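Notes on cut stems and vases, 16 October 2018. Short thread.

**1/** Cut at an angle, 2 cm off the end, immediately before the stem goes in. Scissors crush the softer stems. A knife is better.

**2/** Strip every leaf that would sit below the waterline. Lay the stems loose on the table first and sort by length - it saves recutting later.

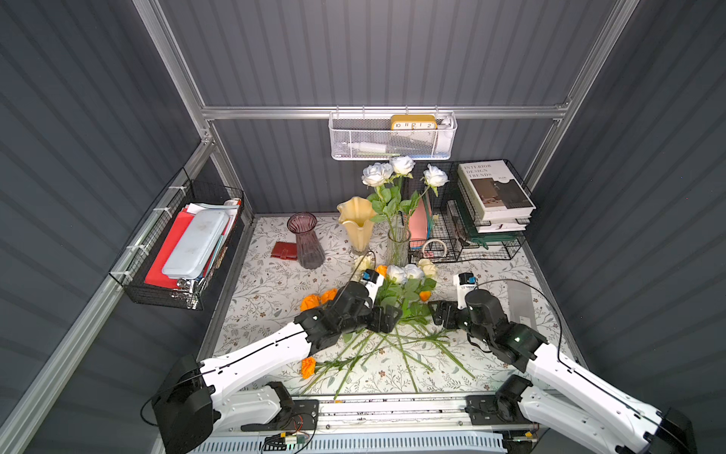 **3/** Vase shape matters more than colour. A flared rim lets stems fall outwards, so it needs more of them or a narrower neck. Ribbed glass hides the stems reasonably well.

**4/** Water: 300 ml for a small vase, changed every second day. Rinse the inside each time.

**5/** Flor Nina asked about patterned tablecloths. A small print on white is fine under flowers. Large prints compete.

**6/** Maritza Huanca puts sugar in hers. I tried it in May and the water went cloudy sooner - no sugar since.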